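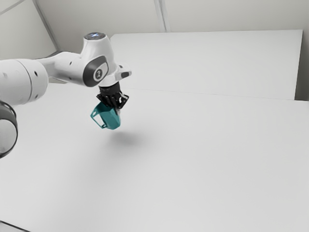

Does coffee taste different when it is served in a mug of a different color? The short answer from our own data is that we cannot tell, and we doubt that the earlier work could tell either.

## 4. Mug color and reported taste: a second look

### 4.1 What had been claimed

The claim under review is simple enough to fit on a menu. Drinkers are said to find the same coffee sweeter, stronger or smoother depending on the color of the mug. It has been repeated in trade newsletters, in barista training handouts and in the sales material of at least one mug supplier, usually with no source given. Where a source is given, it tends to be the Zudbridge trial, a single afternoon of tasting with 57 people in a café that was open for business at the time.

We have read the Zudbridge report several times and still find parts of it hard to follow. It says that coffee in colored mugs was rated sweeter than coffee in white ones. The colored mugs are called "bright" throughout, and the shades are never listed. The white mugs had thicker walls, as a footnote admits, and the footnote goes on to call this difference minor. A thicker wall changes how fast the coffee cools and how the rim feels on the lip. Both of these could plausibly shift a sweetness rating, and the report makes no attempt to separate them from color.

There is also the matter of the order of tasting. Every person at Zudbridge drank from the white mug first. Second cups are often judged more kindly than first cups, for reasons that have little to do with the cup: the tongue is used to the bitterness, the taster has relaxed, the question on the form is familiar. A design in which color and order always move together can show an effect of either one, and the authors chose the more interesting of the two.

None of this proves that the color effect is false. It means that the main piece of evidence for it is weak, and that the confidence of the people who quote it has come from somewhere else.

### 4.2 Our own sessions

We ran eight tasting sessions, split evenly between a teaching kitchen in Plallberg and a library meeting room in Larnau. In total, 144 adults took part. All of them said they drank coffee at least a few times a week, and we took their word for it. Each taster had two servings of the same coffee, a medium roast sold locally as Testa, brewed in one batch and poured from one insulated jug. One serving came in a white mug and one in a teal mug. The two were bought from the same maker in the same size, and we weighed them before use to check that the walls were alike. Half of the tasters began with white and half with teal.

Tasters marked sweetness, bitterness, strength and liking on unlabeled lines printed on paper. We avoided word scales on purpose. When people are given a box marked "sweeter," they tend to use it.

Between servings they had water and a plain cracker and waited up to 10 minutes. The wait was not kept as strictly as we had planned. In Larnau the room had to be shared with a reading group for part of the afternoon, and a few tasters began the second cup early. We kept their forms in the main analysis and ran it again without them, and the picture did not change in any way that we would want to build on.

We told tasters that the study concerned "everyday coffee drinking." At the end we asked what they thought it had really been about. Many of them guessed color at once. This should worry anyone who works on the question. Two mugs that differ in one obvious way are a strong hint, and a polite person who has been given a free drink may well try to supply the difference that seems to be wanted. We know of no fully satisfying way around it. Blindfolds remove the very thing being tested. Giving each person only one mug hides the comparison, but then the normal spread between people swamps any effect of the size usually claimed.

### 4.3 Results

Sweetness ratings were a little higher for teal than for white in Plallberg and a little lower in Larnau. Put together, the two sites left almost nothing. Bitterness followed no pattern we could name. Strength was rated slightly higher for whichever cup came second, in both colors, and this order effect was the only difference that appeared at both sites and in the same direction.

Liking is harder to summarize. Tasters who had guessed the purpose of the study gave more widely separated marks to their two cups than tasters who had not. They did not agree on which color should win. Some wrote in the margin that teal was "fresher," others that it made the coffee look muddy, and one wrote that white mugs reminded her of hospitals. It seems that once people expect a difference they will find one, and that its direction comes from whatever the color happens to mean to them. We offer this as a guess. The question was added to the form late, and we did not plan the comparison in advance.

A less careful team could have reported Plallberg alone. The result there looks a good deal like the one from Zudbridge, and we had in fact begun to write it up before the Larnau sessions were finished. We mention this as a caution about our own habits as much as those of others. With four ratings, two sites and several ways to handle the early drinkers, a determined author can usually find a graph that slopes the right way.

### 4.4 Whether the color was the color

A further problem is rarely raised. Papers in this field name a color and move on, as if "blue" or "green" settled the matter. Teal is a useful warning. Tasters in our sessions called the same mug green, blue, turquoise and, in one case, gray. The overhead lights in Larnau were warmer than those in Plallberg, and the tables were different as well: bare dark wood in the first and white laminate in the second. A mug on a white surface stands out in a way that it does not on a dark one (Figure 4 gives a sense of the contrast). If contrast with the background matters, then studies that report only the color of the mug have left out half of what the taster saw.

Coffee itself adds to the trouble. From a normal seat the drinker looks down into the mug and sees mostly the liquid and the inner wall. In many commercial mugs the inner wall is white whatever the outside may be. Our teal mugs were teal on both sides. The Zudbridge report does not say, and a photograph in its appendix is too dark to settle the question. Two studies may both claim to test "colored mugs" while showing the drinker quite different things at the moment of the sip.

**Figure 4.** A teal mug above a white tabletop.

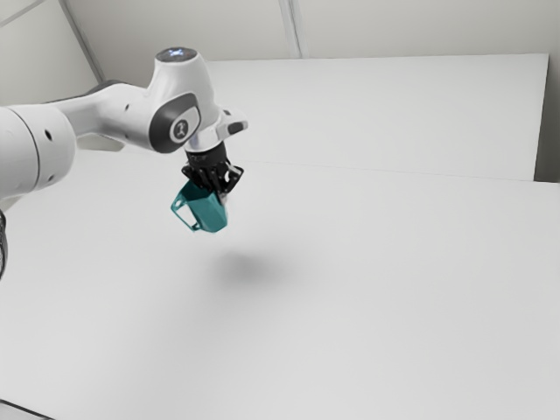 One reader of an earlier draft objected that all of this was too strict, and that cafés do not serve coffee under controlled light to people who have been asked to wait between cups. If the effect is real, the reader went on, it ought to survive a bit of mess, and if it does not survive then café owners have no reason to care about it in the first place.

We agree with the second half of that remark and have doubts about the first. An effect that survives mess would indeed be worth knowing about. The trouble is that mess also produces effects. A busy café gives the researcher noise, hunger, company, a line at the counter and a friendly server, and any of these can line up with mug color by chance over a single afternoon. Loose conditions are fine as a second test, once something has been seen under tight ones. Using them as the first test gets the order wrong.

The same reader suggested that our sample was simply too small to find a modest effect. This is possible. With 144 tasters we would expect to notice a difference large enough for an ordinary customer to remark on. We could easily miss a smaller one. But the claim in circulation is not modest. The training handouts tell staff that a change of mug will make a house blend "taste sweeter without sugar," and a promise of that size should have been easy to see in our forms.

### 4.5 Limits

Both sites are small towns in the same region, and our tasters were mostly older than the usual café crowd. They drank the coffee black. People who take milk see a paler liquid against the mug wall, and we have nothing to say about them. We used one roast and one pair of colors. The mugs were new, and two of the teal ones had picked up fine scratches from the drying rack by the last session, which probably made no difference.

The sessions were also held in June, during a warm spell. Hot coffee is less welcome on a warm afternoon, and general liking was low at both sites. A floor in the liking scores would hide small differences. We do not think it would hide large ones, though a repeat in cold weather would be a fair demand to make of us.

We have asked for the original forms from the Zudbridge trial so that the ratings can be compared line by line with ours. At the time of writing the forms have not been located. Until they are, readers can take the published averages for what they are: two numbers from one afternoon, with the mug, the wall thickness and the order of serving all changing at once.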